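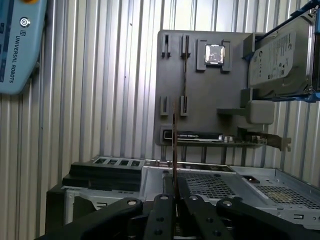

Grenderon is a shared-workshop robotics build in which a single robot arm puts together the main parts of a desktop computer on a practice board. It was started by Burgi Zaugg and Zaid Masri, two members of the Sevari workshop, and has grown into one of the best-loved long-running projects there. The name covers both the work cell and the software that runs it.

Design

The arm is a Universal Robots model bought second-hand. Parts are fitted to a mock motherboard, a flat upright panel with raised holders where the real slots and socket would be. It stands over an open computer case laid on its side. Working on a mock board means that a bad push bends a cheap bracket and leaves the costly parts alone - a real blessing in the early months!

The gripper was designed by Kaisu Rantala and has four black fingers. The two narrow ones in the middle hold thin parts such as memory modules, while the broad outer pair are meant for bulkier items. A small camera at the wrist looks out past the fingertips towards the board. The graphics card, processor and hard disk drive each have their own place on the panel, the drive in a bright blue bracket.

Software

The control program, Pal, was written mostly by Hiếu Diệp. It splits a full build into 81 short moves, and any of them can be run alone, which makes testing wonderfully quick. A later add-on called Zovero compares the wrist camera's view with stored pictures and nudges the arm sideways before a part goes in.

Memory modules

Fitting memory is the part of the build that fans of the project talk about most. The module is thin, the slot is narrow, and the last few millimetres leave little room for error. Oskari Heinonen's test log lists 228 tries with the second gripper, of which 167 ended with the module fully seated. Work on a softer fingertip began in November.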